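Desk Clutter (Small Everyday Objects on a Work Table)

From the Enriquez Household and Office Wiki, an encyclopedia anyone can be chatty in. Last revised May 12, 2023.

Desk clutter is the name most of us give to the little things that end up on a work table and stay there: the drink, the pen, the bit of nonsense that makes you smile. I've looked after this article for ages and I'm very fond of it, so forgive me if I wander off now and then (the talk page has opinions about this!). I'm sticking to small objects here, the sort you can pick up in one hand. Lamps, monitors and trays have their own entries.

Origins of the word

Clutter comes from an older word to do with clotting, so a cluttered desk is really a clotted one, and I think that's lovely. Office people in Primham, where I had my first proper job, called it "drift". I've never met the word used that way anywhere else, but I still say it.

The drinks bottle

You could write a whole encyclopedia about the single plastic water bottle. The usual clear sort is made of PET, a light plastic that takes a moulded shape very well, and those ridges and curves in the sides do a proper job: they stiffen a thin wall so the bottle doesn't fold up in your hand. The ring under the cap has a use too, as bottling plants carry the empties along by the neck. Caps are generally a different plastic altogether and have little ribs for grip. Date and batch codes can turn up on the cap, the shoulder or lower down, and I do wish the makers would pick one place and stick to it.

Labels deserve more attention than they get. A wraparound label is a strip that goes right round the body, and on a clear bottle you can often see its colours from the back, through the water, with the lettering the wrong way round. I find this very pleasing.

The whiteboard marker

A whiteboard marker looks much like a permanent one, and mixing the two up is how meeting rooms get ruined. The difference is in the ink, which has a release agent in it so the colour sits on the surface and wipes away. Many makers match the cap and the end plug to the ink, so you can tell which colour you've got from either end. Store them flat! A marker kept tip-up goes pale and scratchy, and one kept tip-down can get blobby. I once tested 24 of them over a wet July at the Drorkell office and the ones left lying on the desk were easily the nicest to write with.
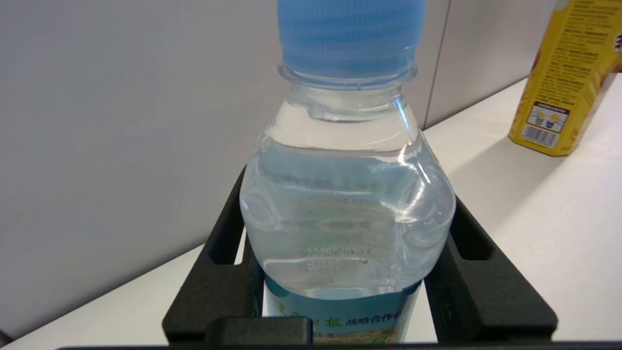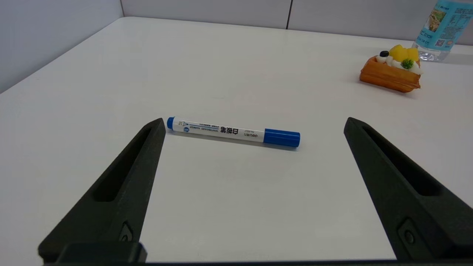
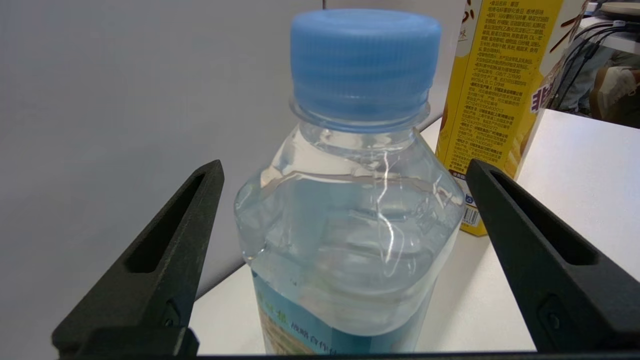 Toy food

Now we come to my favourite branch of the subject. Toy food covers everything from play-kitchen vegetables to tiny cakes and waffles with fruit on top, and grown-ups keep it on their desks far more than they let on. It's related to the display food you find in restaurant windows, though the display kind is usually made with more care and costs a good deal more. Sweet things seem to be the most popular by miles (I've hardly ever seen anyone with a desk sprout). The Jotix swap list, which I check far too often, had 1,124 entries last time I looked, and pastries took up almost 17 pages of it.

Cleaning is simple enough: a soft brush for any grooves, a barely damp cloth for the rest, and keep it off sunny windowsills as the colours fade.

Arrangement

There are 3 schools of thought on where it all goes. Edge people push everything to the back against the wall. Corner people choose one corner and pile. Middle people, and I'm one, leave things wherever they were last put down and work round them. A pale table top suits all of us, I'd say, because you can spot a lost pen at once, though it shows up every tea ring as well.

See also

Coasters; Pen pots; Tea rings, removal of; Miniature cakes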